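Vakbridge Laundry Service: Frequently Asked Questions

How do I start using the service?
Please register at our counter or by phone. You receive a customer number and two bags. The first order has no minimum weight. From the second order, the minimum is 3 kilograms.

Which areas do you collect from?
We collect in Vakbridge, in Dusteck and in the streets behind Lam Market. For Tasanmont we collect only in the mornings, before 11:00. If you live outside these areas, you are welcome to bring the laundry to us.

What do the bag colors mean?
White bags are for normal washing at 40 degrees. Pink bags are for delicate clothes, which we wash cold and dry flat. Please do not mix the two kinds in one bag, because we do not sort the clothes again after they arrive. 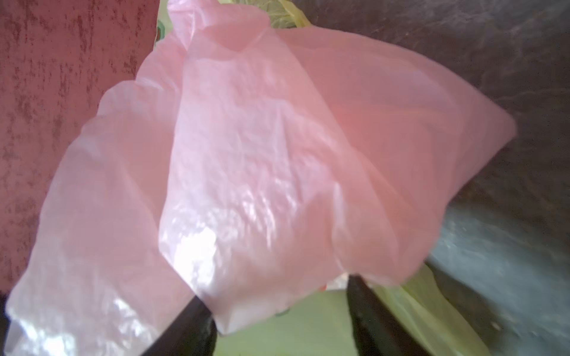
Pink plastic bag, thin and partly see-through.

Can I use my own bag?
Yes, but write your customer number on it with a thick marker. We cannot promise to return a shop bag or a paper bag.

How long does it take?
Normal washing is ready the next day after 17:00. Delicate clothes need two days. Blankets and curtains need four days, and in March a little more, when many customers bring their winter things.

What is the price for shirts?
One shirt, washed and ironed, costs 46. A monthly plan costs 561 and includes collection and delivery. If you stop the plan in the middle of the month, we calculate the used orders at the normal price and return the rest.

Something is missing from my order. What should I do?
Please tell us within three days and keep the paper slip. We look first in the shelf for found items. If we cannot find your item, we pay its value up to 3,000 for one order.

Do you clean shoes or leather?
Leather, no. Sports shoes of cloth, yes, but please take out the laces and put them in a small bag.

How can I contact you?
Call extension 343 between 8:00 and 19:00, or leave a message and we will call back the same evening.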